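Brenellow Lamp & Shade Opens Second Showroom in Fasmont

FASMONT, 2024-12-12. Brenellow Lamp & Shade, the family-run lighting store that has been helping people brighten up their kitchens, porches and reading corners for many years, is very happy to announce that its second showroom is now open in downtown Fasmont, in the old Weidemann furniture building on the corner of Mill Street. The doors are open six days a week, the coffee is on, and everyone is welcome to come in out of the cold and have a look around, whether or not there is a lamp on the shopping list.

The new space gives the store room to hang 600 fixtures at once, nearly all of them wired and lit, so that customers can see how a pendant or a wall sconce really looks when it is switched on. There is a full wall of dimmers to play with, a long aisle of outdoor lanterns, and a quiet room at the back with plain walls and blackout curtains where shoppers can compare warm bulbs and cool bulbs side by side for as long as they like.

"We had been bumping into each other at the first store for such a long time," said owner Pramila Sandhu. "People would come in with a fabric swatch or a paint chip, and we would be holding it up under a table lamp with three other families trying to squeeze past. I wanted a place where you could pull up a chair, spread out your floor plan and talk it over without feeling that you were in somebody's way. I think we have that now, and I still get a little bit teary when we turn everything on in the morning."

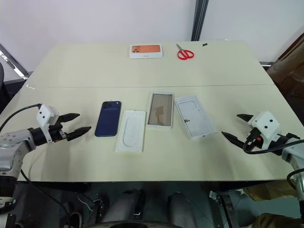 Along with the showroom, Brenellow is opening a repair and rewiring counter, something its customers have been asking for ever since the first store stopped taking in repairs. Lamps of any age can be dropped off during regular hours, and most simple jobs, such as a new socket, plug or cord, will be ready within a week. The counter keeps its everyday tools within easy reach, and anyone who has ever gone looking for the good scissors will understand why a pair with bright red handles is such a welcome thing on a white tabletop. Customers are asked to bring the shade along with the base whenever they can, so that the two can be checked together for fit and height.

The counter will be run by Dörte Mühlbauer, who joined the company in May after a long career restoring chandeliers. "I love the big crystal pieces, of course, but my favorite jobs are the small ones," said Mühlbauer. "It might be a bedside lamp that belonged to a grandmother, and the owner would just like to read by it again. You can do that in an afternoon, and it makes everybody so happy."

The Fasmont showroom will also be the first in the area to carry the complete Brulel line of shades, sewn in linen, cotton and silk and offered in 91 colors. Custom sizes can be ordered at the front desk, and the staff will gladly lend out samples overnight, because a color that looks lovely in the store can look quite different next to the sofa at home.

To celebrate the opening, more than 70 floor models from the original store have been marked down and moved to the front of the new showroom, where they will stay until they find homes. Free evening workshops on planning the lighting for a room begin after the holidays, and seats can be reserved by stopping in at either store.

Brenellow Lamp & Shade sells indoor and outdoor lighting, shades, bulbs and ceiling fans to homeowners, builders and designers. Reporters who would like to visit the showroom or speak with Pramila Sandhu are warmly invited to contact the Fasmont store during business hours.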